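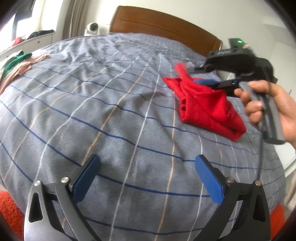
Bedroom sorting, with the grey checked duvet doing its usual job as a table.

I always fold on the bed, partly for the space and partly for the daylight from the window (the beige curtain came with the flat, and I've grown quite fond of it). The red one is giving me grief, as red things do, and the green and the pink have been left along the side until I make up my mind about them. There's still the pile on top of the white dresser to get through as well!

Halldóra Mogensen, my neighbour in Skarnton, swears by rolling everything. I've tried it for 2 weeks and my drawers look like a bakery, so I'm back to folding in thirds, sleeves in first. Anything I haven't worn by August goes in the charity bag, and then I can start on the jumpers.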